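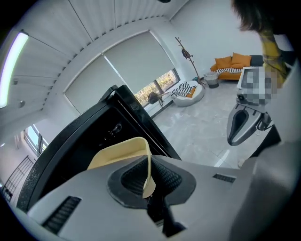 I have come to think the ceiling is the most important surface in a room where people work, and the one we spend the least time arguing about. Committees of tenants will argue over carpet for a month. They will send back paint samples. Then somebody decides the ceiling in an afternoon, usually by taking it out. A white ceiling with long lines running across it and a row of small dark openings or ridges along the window side is about as ordinary as a ceiling gets, and it is the kind I would like to see left alone.

For most of the last decade the fashion has gone the other way. You rent a floor in an older building, you pull down whatever is overhead, and you spray the pipes and ducts black or leave them bare. The listing then says "industrial character." I worked under one of these for three years, on the second floor of the Kollár building in Zundlow, which had been a seed warehouse and then a furniture showroom. Everyone who visited said how great it looked. I said so too, the first week.

It was loud. A phone call at one end of the room could be followed at the other. When it rained we heard the drains. Two people talking by the printer sounded like they were at your elbow, and the answer to that was headphones, so we ended up with a big open room meant for conversation in which everybody wore headphones until lunch. The heat went straight up and stayed there. In January I kept a blanket over my chair while the top several feet of the room were probably very comfortable.

A closed ceiling does a few dull things well. It brings the volume of the room down to something a heater can deal with. It throws daylight back toward the middle of the floor if it is white and kept clean. It hides the wires that get added every time a company moves in, and they always get added. If it has any texture at all, grooves or slats or the old pinholes, it gives the eye something to follow and breaks up the big blank area that makes a flat painted ceiling feel like the inside of a box.

I am partial to lines. Long parallel ones most of all. They tell you which way the room runs, and they make a cheap room look as though a person made a decision about it. The square grid of drop-in tiles never manages this. The tiles sag, one of them has a brown stain, one is missing and has been missing since before you started. I don't blame people for wanting those gone. What I object to is the idea that the choice is between stained tiles and bare ducts.

There is also the window wall. Where the ceiling meets the glass is the hardest few inches in any room, and it is where you find out whether the builder cared. The Kollár place had a ragged strip of old plaster along there with conduit stapled through it. If the ceiling comes to a neat end at the window, with whatever it needs lined up along that edge, you can look up and outside without your eye snagging on anything. It's a small thing. I looked at that plaster strip every working day and I can still draw it.

When our lease came up we moved across town to a floor that Gollska had fitted out for an insurance office and then never changed. White slats, wall to wall. Several of my coworkers were disappointed and said it looked like a dentist's. One of them wanted to take up a collection to have it torn out, and we got as far as asking for a price. The landlord wanted 300 dollars just to send someone to look, and that ended it.

Within a month the complaints had stopped. I don't claim people grew to love the slats. They stopped noticing them, and they also stopped booking the little meeting room just to make a phone call. I could hear the person next to me and couldn't hear the person past her. By 4 p.m. in winter, when the old place would have needed every lamp on, we still had usable light off the ceiling for another half hour or so.

The case against my side is mostly about height. Tall rooms feel generous, and I understand that. If you have 16 feet and good windows, closing it down to nine is a real loss, and I wouldn't do it either. But most of the rooms getting this treatment never had 16 feet. They gain 18 inches of dark space filled with ductwork, and in exchange they give up quiet, warmth and light. Painting it all black is supposed to make it disappear. It does make the dust harder to see.

The other argument is cost, and here I think people have been misled. Leaving a ceiling open sounds free. Then the echo gets bad and somebody orders acoustic panels to hang from it. We did this at Kollár. We bought 5 felt panels from a company called Asonent, gray, very nice looking, and hung them from the pipes over the desks. They helped directly underneath and nowhere else. A hanging panel is a piece of ceiling. We had paid to remove the ceiling and were now buying it back in pieces, at around 300 dollars a piece.

So if you are taking over a floor this spring and the ceiling is white, whole and a little boring, my advice is to wash it. Replace the pieces that have cracked. Check that the vents by the windows aren't packed with lint. Spend what is left on better chairs, and give it until April before you let anyone come in with a pry bar.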